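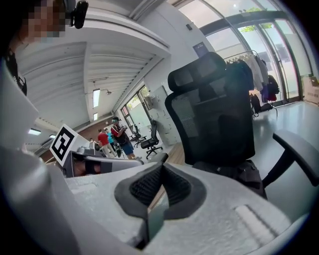

Mesh office chair

A mesh office chair is a swivel chair in which the backrest, and sometimes the seat and headrest, is made from an open woven or knitted fabric stretched across a rigid frame. The fabric carries the sitter's weight directly, with no foam behind it. Black is the most common colour for both mesh and frame, followed by grey and white. The type is used in offices, classrooms, laboratories and homes.

Contents
1 Terminology
2 Construction
2.1 Backrest
2.2 Headrest
2.3 Armrests
2.4 Seat and base
3 Adjustment
4 Wear and faults
5 Cleaning and repair
6 The Fellach chair
7 See also

Terminology

The terms "mesh chair" and "mesh-back chair" are often used for the same item. In the furniture trade, a mesh-back chair has a mesh backrest over a padded seat, while a full-mesh chair uses mesh in both places. A "high-back" chair has a backrest that reaches the shoulders. The word "executive" appears in many catalogues for high-back models with a headrest and has no fixed technical meaning.

Construction

Backrest

The backrest frame is usually moulded from glass-filled nylon, with aluminium on some dearer models. Most frames are broad at the shoulders and narrow toward the seat. The mesh is held at the edge in one of two ways. In the first, a plastic strip is sewn or welded to the border of the fabric and pressed into a groove in the frame. In the second, the fabric is placed in the mould and the frame is formed around it. A pressed-in panel can be replaced. A moulded-in panel generally cannot, and a tear means a new backrest.

The yarn is commonly polyester in one direction and an elastic polymer in the other. Tension is set at the factory. A tight panel feels firm and holds its shape; a looser one gives more at the lower back and tends to sag sooner. Many chairs have a separate lumbar support, a curved plastic bar or pad that sits behind the mesh and slides up and down.

Headrest

A headrest is either part of the backrest frame or a separate part on a stem. Separate headrests may be padded, covered with mesh, or a mixture of the two. The stem fits a socket at the top of the backrest and is held by one or two screws. Height adjustment is by friction or by notches, and on many models the rest also tilts forward and back.

The headrest is meant for use while reclining. In upright desk work the head is normally clear of it. A headrest set too far forward pushes the head down and is a frequent cause of complaint among taller users.

Armrests

Each armrest consists of a pad, a support and a bracket bolted under the seat or to the backrest frame. Pads are made of polyurethane or hard plastic. Fixed armrests are cheapest. Adjustable ones are sold as 1D (height only), 2D (height and one other movement), 3D and 4D, though makers differ in which movements they count. Flip-up armrests pivot at the backrest and allow the chair to be pushed under a desk.

Seat and base

Foam seats are cut or moulded over a plywood or plastic pan. Mesh seats need a stiffer frame, and the front edge is turned down to reduce pressure behind the knees. The seat is bolted to a steel mechanism, which sits on a gas cylinder. The cylinder fits by taper into a five-armed base, and no fastener is used at that joint. Castors push into the ends of the arms. Hard-wheeled castors are made for carpet and soft-wheeled ones for timber, tile and concrete.

Adjustment

The usual order of adjustment is from the floor up.

Seat height is set so that the feet rest flat and the thighs are close to level. Seat depth, where it can be changed, is set to leave a gap of a few fingers between the seat edge and the back of the knee. The lumbar support is then moved to the hollow of the lower back. Armrests are raised until they meet the elbows with the shoulders relaxed. Recline tension is turned by a knob under the seat, and the headrest is set last, with the chair tilted back.

Wear and faults

Mesh loses tension with use, most quickly in seats. Other common faults are listed below.

Sinking seat: the gas cylinder has lost pressure and must be replaced.
Wobbling headrest: loose stem screws, or a cracked socket.
Split armrest pad: ageing of the polyurethane skin.
Creaking on recline: dry pivot or loose mechanism bolts.
Dragging castor: hair or thread wound around the axle.
Snagged mesh: contact with rivets, belt buckles or Velcro.

Cleaning and repair

Dust collects in the weave and is removed with a vacuum cleaner and soft brush attachment. Marks are wiped with a damp cloth and mild detergent. Bleach weakens elastic yarn. Mesh dries faster than upholstery, but water left in the edge groove can stain the border.

Bolts are checked with a hex key, commonly 5 or 6 mm. Castors pull straight out. Cylinder removal requires a pipe wrench or a few blows from a rubber mallet. A small hole in mesh can be held with nylon thread, but the repair seldom lasts in a seat panel.

The Fellach chair

The Fellach was a full-mesh, high-back chair made at Vivudcombe by the furniture firm Fovo. It was drawn by Ivars Lūse, with the headrest by Morfudd Prydderch. The first run was roughly 900 chairs, and total output reached 3,588 before the moulds were retired. Early examples had fixed arms. A later version, the Fellach 2, had height-adjustable arms and a headrest stem 25 mm longer than the original. The two stems are not interchangeable.

Spare mesh panels were supplied by Ifans, a weaving shop in the same town, until it stopped taking orders for them one December. Wyn Penry's parts list for the model remains the usual reference for repairers and covers both versions, apart from the castors.

See also

Castor
Gas spring
Lumbar support
Office chair
Swivel chair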